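**Trircombe** is a market town on the Drimari river, known for its wool trade and for its Tuesday cloth market. The parish of Doltstead adjoins it to the east. The last census recorded 1,247 residents.

## Economy

Fulling mills operated along the river until the rail line opened. The Frimpong mill, the largest, employed 62 people at its peak.

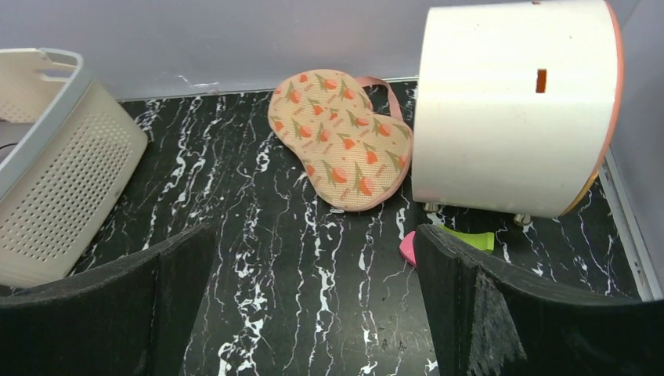

Why did the mills close?

Cheaper cloth arrived by rail, and the river ran too low in August to drive the wheels.

The mill site is now divided into 11 workshops. Most produce household textiles for sale at the market.

## Market 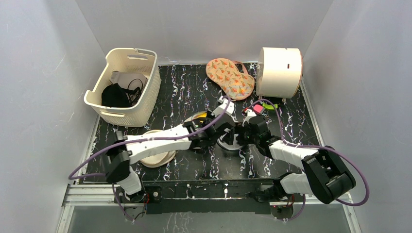 Stallholders pay a fixed weekly rent to the town. The rules, drafted by the clerk Kwabena Dramani, limit sales to cloth and finished textile goods. Kitchen pieces are admitted under the second heading, among them oven mitts such as the peach-colored one with a darker orange trim and a hanging loop. Food stalls stand on the adjoining street.

A local history by Pierina Testa puts attendance at the spring fair at 2,000.
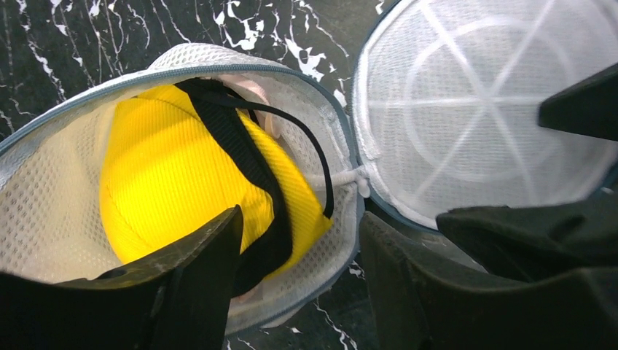
*This page was last changed in August.*

## Transport

The station closed to passengers after the mills. A bus connects the town with Doltstead.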